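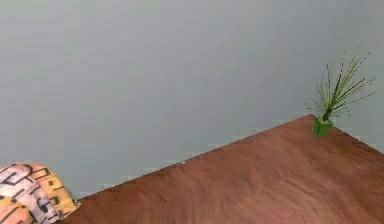
Wooden tabletop and plain wall, computer rendering.

Furniture and Interior Materials
Lecture notes, unit 2: Wood and moisture
Prepared by Pendo Nyaga, with corrections from Rosario Benedetti

Please read these notes before the workshop in February. The calculation in the middle part will be needed there, so bring a calculator and a pencil.

1. Water in the wood

A living tree contains a lot of water. Part of it stands free in the hollow of the cells, and part is held inside the cell walls. When the timber is drying, the free water goes first, and during this time the board becomes lighter but keeps its size. The moment when the free water is gone and the walls are still full is called the fibre saturation point. Only under this point does the wood begin to shrink.

Moisture content (MC) is the weight of the water divided by the weight of the completely dry wood. Students often divide by the wet weight, and then every following number is wrong. A green board can have an MC over 100 per cent and this is not a mistake.

2. Equilibrium

Wood gives water to dry air and takes it from damp air until the two are in balance. Timber that was kept under a roof outdoors may arrive at 14 per cent. In a heated room in winter it can go down to eight or even lower. The furniture maker must ask where the piece is going to stand, and for how many months of the year the heating is on.

A finish such as oil or varnish slows the exchange down but does not stop it. For this reason finish both faces of a top in the same way. If the underside is left bare, it will move faster than the upper side and the panel can cup.

3. Direction of movement

Along the grain the movement is so small that we leave it out. Across the grain it depends on how the board was cut. Tangential movement (along the growth rings) is often near to double the radial movement (across the rings), which explains why quarter-sawn boards are more calm — and also more expensive.

Worked calculation. A solid panel is 663 mm wide and has an MC of 14 per cent. It will live at eight per cent. Take 0.003 as the coefficient for each one per cent of change.

663 x 6 x 0.003 = 11.9 mm

So the panel loses almost 12 mm of width. If it is glued on all sides into a stiff frame, it will probably split.
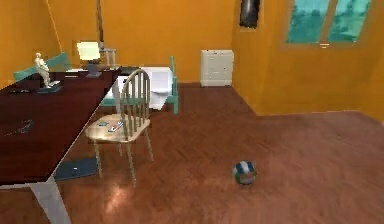 4. Fixing a solid top

The fixing has to keep the top flat and still let it move across the grain. Three usual methods are wooden buttons running in a groove, metal plates with a long slot, and screws in oversized holes with a washer. Leave the middle fixing tight, so that the movement is shared to both sides. Breadboard ends are glued only at the centre; Belmiro Abreu has a broken one in the workshop which was glued over its full length, and it is worth to look at it.

5. Floors

Floorboards follow the same rules. Open the packs and let the boards rest in the heated room before laying, and leave a gap along the walls. Check the MC of the subfloor as well, above all when it is new concrete.

Exercise for the workshop

Repeat the calculation for a drawer front 214 mm wide, with the same two moisture contents. Then decide the gap you would leave above it if it is fitted in summer, and write one sentence for your decision. Hand in the sheet to Kibet Mfinanga at the end of the session. The pin meters are in the cupboard by the bandsaw; please switch them off after use.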